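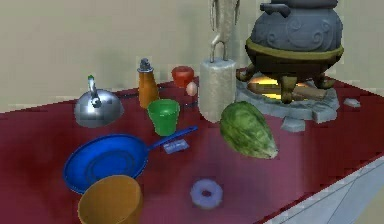

## 4. Cooking vessels in the Skotport inventories

### 4.1 The entries

The Skotport probate inventories fill 3000 pages, most of them in a fair hand and a few badly stained along the lower margin. From these we took 1409 entries that name at least one vessel used for cooking over a fire or on a stove. An entry is a single line in the clerk's list, so "two old pots and a lid" is one entry, and a pot written on its own line is also one entry. We kept the clerk's units because breaking them up would have meant guessing at how many objects stood behind words like "sundry" and "parcel."

Inventories from the outlying parish of Skellatness were copied into the same volumes but seem to have been drawn up by different appraisers. Their lists are shorter and use fewer adjectives. We treat them separately wherever wording matters and together with the rest where only the presence of a vessel matters. The hamlet of Midine was attached to Skellatness for part of the period and is counted with it throughout.

The transcription was done by Rosine Millet and checked by Gwenaël Le Goff against the original volumes. Where the two readings differed, the line was read a third time on a different day, and lines that still could not be settled were left out. Most of these were damaged. A smaller group turned on a single abbreviation that can be read as either "pan" or "pair," and in those lines both readings make sense.

### 4.2 What the clerks meant by "pot"

Earlier work on the inventories took "pot" to mean a deep, round-bodied vessel and "pan" to mean a shallow one. Collet argued for this reading in his study of the Galindo estate, where a single steward kept the books for most of his working life and used both words the same way from start to finish. The Galindo books are unusual in this respect. In the Skotport volumes, four clerks wrote most of the lists, and each had his own habits.

The first clerk uses "pot" for almost anything with high sides, including vessels that other sources call kettles. The second keeps "kettle" for anything with a bail handle and uses "pot" for the rest. The third rarely writes either word alone and prefers compounds such as "boiling pot" and "stew pot." The fourth copies whatever the appraisers handed him, down to their spelling, and his lists should be read as the work of several people.

This matters for any count of vessel types over time. The apparent fall in kettles in the middle volumes, which has been put down to the spread of closed stoves, matches the change from the second clerk to the third. When kettles and compound pots are counted together the fall disappears. We do not claim that stoves had no effect on what people owned, only that the inventories cannot show it by this route.

### 4.3 Feet, lids, and handles

Feet are mentioned more often than any other part of a vessel. A pot with feet could stand in the embers without a trivet, and the clerks seem to have thought of it as a different thing from a flat-bottomed pot, even when the two were close in size and price. The usual phrases are "pot with feet" and "footed pot." Damage to the feet is also recorded. Several entries give a lower value for a pot "wanting a foot," and one Skellatness list has a pot "standing on a stone" in place of the missing one.

Surface decoration is almost never noted. Raised bands and patterns are common on metal cookware that survives in collections, and present-day models of kitchen objects still give old-looking pots this kind of finish: the large dark pot in the rendered tabletop in Figure 3 has raised swirling patterns on its upper body, an olive-green band at its widest part, and stubby curved legs. Of those features, our clerks would most likely have written down the legs. Appraisers were valuing metal and soundness, and a pattern on the side added little to either. The absence of decoration from the lists therefore says nothing about whether the pots were plain.

Lids are a harder case. A lid is sometimes listed with its pot, sometimes on a line of its own, and sometimes in a different room. In the larger houses, lids turn up in the scullery while the pots are in the kitchen, and we can't say which belonged to which. In the smaller houses, where kitchen and main room were the same, the lid nearly always follows the pot on the page. Barbier suggests that the appraisers worked along the walls and called out what they saw, and the order of goods in the small houses fits that account well. The larger houses may have been appraised from a housekeeper's list, at least in part.

Handles appear mainly when they are broken. We found few mentions of a sound handle outside the lists of the second clerk, who needed it for his distinction between pots and kettles.

### 4.4 Value and condition

Values are given for most entries, but many cover mixed lots. A line such as "three pots, a ladle, and other iron" can't be divided with any confidence, and we did not try. The comparison below uses only lines that name one vessel and give one price.

Within that group, weight is the best guide to value. Where the clerk records weight, the price follows it closely, and the words used for the vessel add little. Old copper was priced by weight even when the vessel was described as worn out. Old iron was marked down much more sharply, and a cracked iron pot was often worth nothing at all. Some appraisers listed cracked pots anyway, with a dash in the value column. Others must have left them out, and the number of iron vessels in use was certainly higher than the lists suggest.

"Old" is the most common adjective and the least useful. One appraiser applies it to every item in a house, including a bed that the widow's account book shows had been bought new in May of the same year. Roussel treats the word as a formula with no bearing on age, and after reading the lists in order we agree with him. "Worn," "thin," and "burnt" are used more carefully and go with lower prices in both parishes.

### 4.5 Where vessels were kept

Most pots are listed in the kitchen or the main room. The exceptions are worth setting out because they have been used to argue that cooking took place in outbuildings. Pots in barns and sheds are usually large, often described with other goods such as tubs and yokes, and in several cases named for a purpose other than food: washing, tallow, or feed for pigs. Only in Midine do we find ordinary small pots in an outbuilding with a hearth, and the same lists give no hearth in the main house. A separate cookhouse is the simplest explanation there.

Bedrooms are the other surprise. A good many copper vessels were kept upstairs, in chests, together with linen and spoons. These were probably stores of value, brought out seldom if at all. They are described as "bright" or "good," words that are rare for vessels in the kitchen. Any attempt to work out how a household cooked from the full list of its pots would need to set this group aside, and the totals in the earlier literature do not.

### 4.6 Limits of the material

The inventories cover people who died with goods worth listing. Servants and lodgers appear in them mostly as creditors. A household whose only pot was borrowed, or passed to a daughter before the appraisers came, leaves no trace in these volumes. The parish relief accounts mention pots given out and pots taken back, but they are broken up by year and have not been transcribed. Millet has begun work on the Skellatness accounts, and the wording in the pages read so far is closer to the fourth clerk's lists than to those of the other three.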